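Nikberg Finger Pad Set

Replacement ridged pads for home-built and shared-workshop robot hands and grippers. Black, sold in packs of 16. Designed by Yulan Liao.
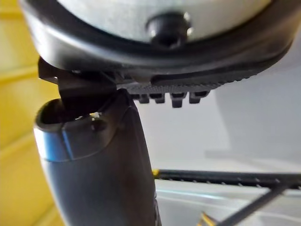
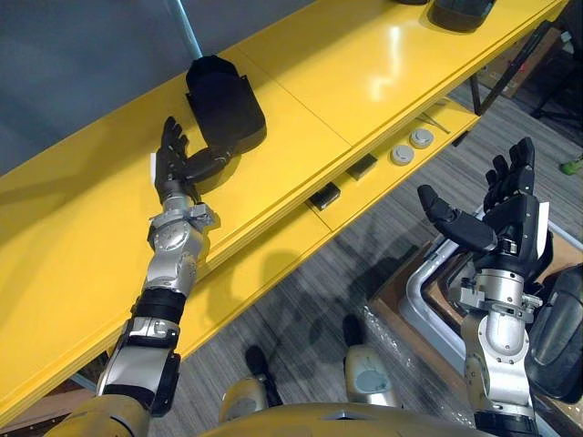
Each pad is rated for nearly 2000 grips before it needs changing. Fit with the two screws supplied and leave the glue overnight. Pads are not suitable for use with oil or solvents.

Spare screws are sold separately. For odd sizes, write to Amra Atanasov at the Donent workshop.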